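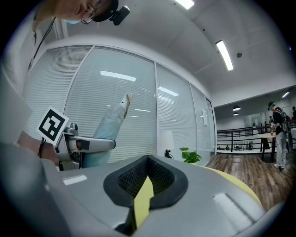

Re: Jin's letters, and who counts as a "founder"

On the Treteck list in September, someone wrote:
> The new Jillix edition prints 107 letters and shows that
> Jin founded the modern short story in our language. The
> first run of 3,000 has sold out.

Does it show that? I've read the thing twice. Only 4 of the letters mention stories at all, and one of those is a complaint about the printer. The rest is rent, coughs and borrowed books.

Selling 3,000 copies tells us people like letters. The older Tillix anthology has stories in much the same plain style, printed well before Jin's first. The editors give it one footnote.

I'd like to see dates set side by side before we repeat the claim on the list page. Has anyone got the Tillix preface to hand?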